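Troltska Hand-Held Gripper Pair

Product code TR-340
Sold as a left and right set
In stock at our Draris showroom

The Troltska pair is a set of two wired hand-held grippers for recording two-handed tabletop work. The operator holds one in each hand and does the job at normal speed. Jaw opening and hand movement are logged together, so there is no matching up of separate files afterwards.

Each gripper weighs 340 grams without its cable. The jaws open to 90 mm, wide enough for most bathroom and kitchen items. Adult hand sizes are covered by one grip. A smaller grip is on order and should be here in May.

Try it before you buy

We run demonstrations at the Draris showroom every month. A session takes 90 minutes and has room for 17 visitors. Our operator starts with a few short tasks using ordinary household things, such as a mug and a tube of toothpaste, and then visitors take a turn.

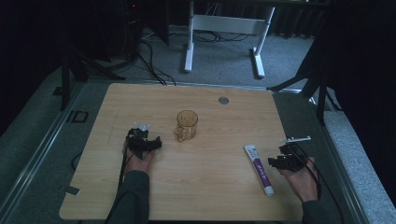 Most people need a few tries to judge where the jaw tips are. Picking up something light is harder than it looks, and we suggest starting with soft items. Wear sleeves that sit close at the wrist, or roll them up. Long hair should be tied back. You are welcome to bring your own objects, provided they are clean and fit in a shoebox.

Groups from schools and colleges can book a morning session from 9:30. Please tell us in advance if anyone would like to work seated – the tabletop height can be changed, but it takes a little while.

What's in the box

Left gripper
Right gripper
Two cables
Spare jaw pads, one set
Printed setup guide

Stands, tabletop and computer are not included. The Solheim recording software is licensed separately and comes with a 51-day trial. If you already own the older Lustik set, your jaw pads will fit but your cables will not.

Delivery and returns

Orders placed before noon leave the same day. Returns are accepted in the original packaging. Opened jaw pads can't be returned.

Book a demonstration | Download the setup guide | Ask about repairs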